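The Whitening Pitch
Why a clean tooth is no longer considered good enough, and who decided that
By Gemma Serra

The first thing they handed me at the Rovier studio was a shade card. It is a strip of little plastic teeth, running from something like fresh snow to something like weak tea, and the idea is that you hold it up to your mouth in a mirror and find out where you stand. I stood closer to the tea. The young woman at the counter made a small sympathetic noise, the kind you'd make at someone who had just backed into a pole.

I had walked in with no complaint about my teeth. I left, 40 minutes later, with a quote, a brochure and a complaint.

Tooth whitening used to be a sideline. Your dentist might mention it after a cleaning, or you might ask before a wedding. Now it has its own storefronts, its own subscription boxes and its own vocabulary. Rovier sells "brightness sessions." Nultau, which works by mail, sells a "maintenance journey," and the journey bills your card every month until you write to tell it to stop. I spent a good part of the summer trying to work out what people get for the money, and I came away thinking that most of them get something, for a while, and that very few of them were told how long a while would be.

Start with what isn't in dispute. Peroxide gels lighten teeth. They've been studied for decades, dentists use them, and on ordinary yellowing from age, coffee or red wine they often do a decent job. They don't change the color of crowns, veneers or fillings, so anyone with a crown on a front tooth may end up with one tooth that no longer matches its neighbors. Sensitivity is common. It usually passes.

"The chemistry is fine," says Rosario Vitale, a dentist who has been in general practice long enough to have treated the grandchildren of his early patients. "My problem is the chair." He means the reclining chair with the blue lamp over it, the centerpiece of most whitening studios. The lamp is what people photograph. Vitale doubts it does much beyond what the gel would have done in the dark, and he points out that teeth dry out while the mouth is propped open, and dry teeth look whiter. By the next day some of that is gone.

I asked Rovier about this. A spokeswoman, Sveva De Luca, told me that clients "love their results" and that the lamp is "part of a complete experience." I asked whether she had before-and-after shades taken a week later. She said she would look into it. I asked again in August and was sent a discount code.

The price of the experience was $135 for a first session, down from a regular price I never saw anyone pay. The kit from Nultau was $89. Both tell you, in smaller type, that you'll need to come back.

Lucrezia Fontana came back five times. She teaches middle school and started whitening in December, before a family trip, after a student asked why her teeth were "beige." (Middle school.) She liked the first session and liked the second one less. By the fourth, cold water made her wince, and she was still going, because each visit ended with the card held up to her face and another shade to reach. When she finally saw a dentist, he found a cracked filling and gum recession, which the studio hadn't checked for and wasn't equipped to check for. "They never looked in my mouth," she told me. "They looked at the front of it."

That sentence has stayed with me. A studio that isn't a dental office can't diagnose anything, and rules on what it can do vary a great deal from state to state. In many of these places you technically apply the tray yourself while an employee stands next to you and tells you how. It is a strange little ritual, and it exists so that everyone can agree no dentistry took place.

Dentists aren't innocent here, and I'd be suspicious of any article that said they were. Plenty of practices have bought the lamp. Some have hired the same marketing people. One office I visited had a poster for Katona, a whitening toothpaste, hanging directly over the sink where patients rinse, and a stack of it for sale at the front desk. When I asked the hygienist what was in it, she turned the tube over and read me the label. It was mostly a mild abrasive, same as the tube I have at home.
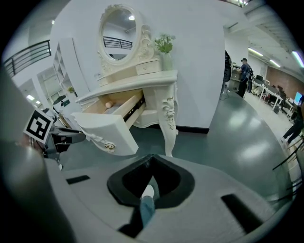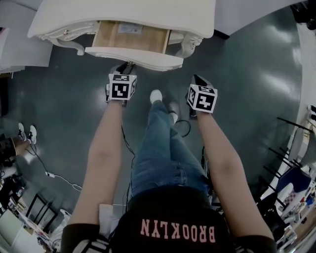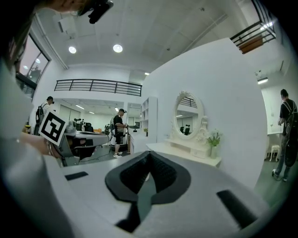 Then there is Brasex, a charcoal powder that comes in a nice jar. I used it for nine days. It got into the grout. As for my teeth, I held up the shade card (I'd kept it) and found myself exactly where I had started, near the tea. Vitale was not surprised. Charcoal can scrub off surface stain, he said, but so can a regular cleaning, and if you scrub hard enough for long enough you wear down enamel and expose the yellower layer underneath. He has patients who have done it.

Bit-na Joo, a hygienist who left a whitening studio after a year and now works in a community clinic, was the person who finally explained the card to me. The white end of it, she said, is whiter than nearly anyone's natural teeth. Studios like it that way. "If the card stopped where real people stop, half the customers would be finished before they sat down." In her year there she had been given a target: 96 rebookings a month across the staff. She remembers the number because it was written on a board in the break room and changed color when they missed it.

She isn't against whitening. She has done it herself, with trays a dentist made to fit her mouth, and she was happy with them. Her advice is dull and cheap. Get an exam first. Get the cleaning, then look again, as a lot of what bothers people comes off with the cleaning. If you still want to go lighter, ask what gel is being used and how strong it is, and ask what happens to any crowns or fillings that show when you smile. If the person selling it can't tell you, go somewhere else.

I'd add one question of my own — ask what it will look like in six months. I put that to every business I called for this piece. Two said it depends on the client. One hung up. Nultau's chat window told me my smile was worth it and asked if I'd like to add a second box to my order.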